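Home
Talks
Workshop
About
Contact

This site uses cookies to remember your settings. By continuing you accept our cookie notice.

Two arms, one box: notes for my talk at the Plomine shared workshop

Last updated: January

Slide 1. Hello and thanks

Say good evening, thank Sheila Entwistle for the invitation. My name is Idrisa Gachanja. I am a member here for two years and I rent the bench near the compressor. I speak slowly, please stop me if a word is wrong.

The project is named Merov. It is a pair of arms that sort building bricks by colour. Red goes to white, green goes to yellow, light blue goes to teal. That is all it must do, and it took me five months of evenings.
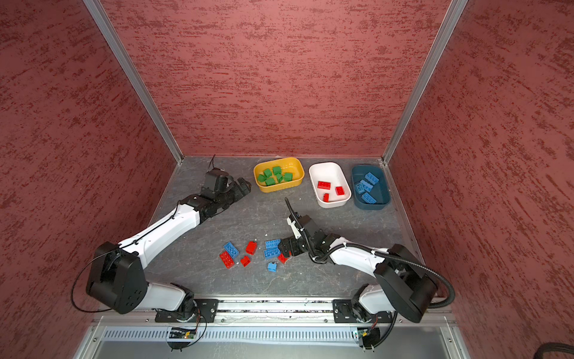

Slide 2. The box and the rail

Both arms sit on one aluminium rail at the front. My first version had a separate board for each arm, and every time I moved one I had to measure everything again. Keith Lockwood told me to put both on the same rail, and I lost that argument with pleasure.

The walls are a rose-red colour. Melur Latuheru had the panels left over from her bathroom job. I wanted grey, but free panels are free panels. Mention the cost here: 918 dollars for the whole build, without the arms.

Slide 3. Cameras

Explain that there is a fixed camera for the whole box, and a small one at the wrist. The wrist camera is the one I trust for the last few centimetres. Its weak point is shine. A glossy tub under a strong lamp gives a white patch, and my colour code used to read this patch as a brick.
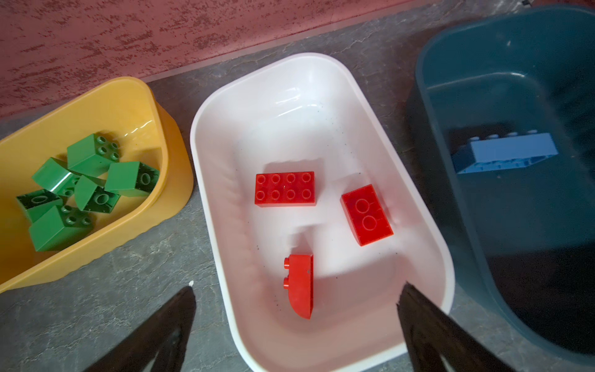 I solved most of it with two changes. First, I turned the lamp to the ceiling. Second, I stopped to use plain brightness and I compare hue only. Rommel Marquez wrote the hue part, 11 lines of code, and he is in the second row, so look at him now.

Slide 4. Where to let go

A drop point in the exact middle of the tub sounds clever. In my tests the bricks made a hill there and the next one rolled over the rim. Now the program picks a drop point a little bit random, inside a margin from the wall of the tub. 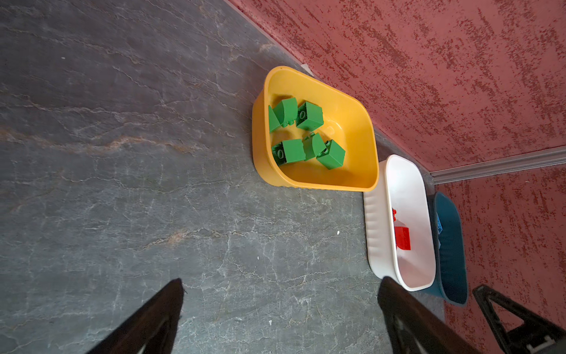

The margin is different for each tub, and it is kept in a small text file – please never write such numbers directly in the code. I did this at the beginning and I was sorry for a whole weekend.

Slide 5. Two arms that share

The hard part of the project is the sharing. Each arm must ask for a tub before it goes in, and the other must wait.

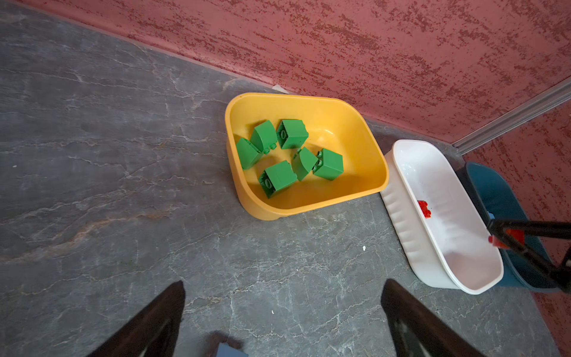

Waiting is done with a simple lock, one for each tub, and the planner on the Kaijage controller gives it out. It knows nothing about the shape of the arm, only which tub is asked for. You see the problem when one gripper has a red brick at the white tub, because its open frame also crosses above the teal one. So a red job now takes two locks, white and teal together. It is slower, but I sleep better.

Slide 6. What I would change

Cable guides from the first day. A cover for the small boards under the rail. Softer finger tips, I have ordered some from Liter but they are not here yet.

Slide 7. Questions

Leave time. If someone asks for the files, they are on the workshop drive in the Merov folder. If someone asks about a third arm, the answer is no, there is no space on the rail.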